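Paltance open day, simulation demo notes
Forum: Manipulation and Simulation > Events

kestrel_6dof wrote:
Went to the Paltance open day in May and finally have time to write it up. Most of the floor was conveyor work, which has been covered in other threads. The session I stayed for was the Amoah demo in the back room: a simulated arm doing tabletop tasks, except the scene was a bedroom and the work area was the mattress. The base sits on a dark wooden table beside the bed, and the arm reaches across from there.
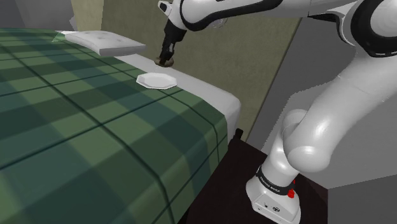

Last edited by kestrel_6dof on July 3, 2022

The small brown disc is the object being handled. The pose is close to top-down, with the fingers vertical over the sheet and the plate nearby. They ran it on two screens, one with the room view and one with the wrist view. The presenter said each episode was capped at 400 control steps. I asked how the mattress was modeled and was told it is a rigid box with a friction value set by hand. No soft contact at all.

torque_ripple wrote:
Then I don't see the point of a bed. If the surface is rigid, it is a table with a blanket texture. You learn nothing about placing on something that gives.

kestrel_6dof wrote:
The stated goal was visual variation. The policy was trained on desks and they wanted a background it had not seen. Contact was out of scope, and they said so at the start.

mm_per_rev wrote:
I was in the afternoon group. Same room, and they spent longer on the wrist view. 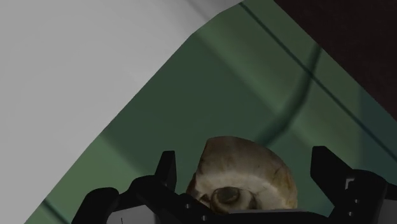 Grasp scoring was the part I wanted to see, and it got five minutes. Their score uses finger separation and the object's pose relative to the palm, with nothing from the image. I think that is a mistake for irregular shapes. The tan object between the fingers has a lumpy domed outline, and the lower part of it is hidden by the gripper, so from this view alone you can't tell how much finger surface is in contact. A second camera from the side would settle it. I put that to the presenter and got "on the list."

torque_ripple wrote:
In simulation you don't need a side camera. Read the contact points from the solver. That is the one advantage you have over hardware.

mm_per_rev wrote:
For scoring, sure. For a policy that is supposed to move to hardware later, I want the observation to carry the information.

torque_ripple wrote:
Those are separate problems and your post mixed them.

mm_per_rev wrote:
Fair. The scoring complaint stands either way, given that they don't read the solver contacts either.

londeo_user wrote:
Did they say which build it was? We run Vivlow 604 at Londeo and the shading on the blanket looks flatter on ours.

kestrel_6dof wrote:
Not stated. The handout lists Vivlow without a build number. I'll check whether the slides have it.

londeo_user wrote:
Thanks. If it is a newer build I'd like to know before we re-render our set.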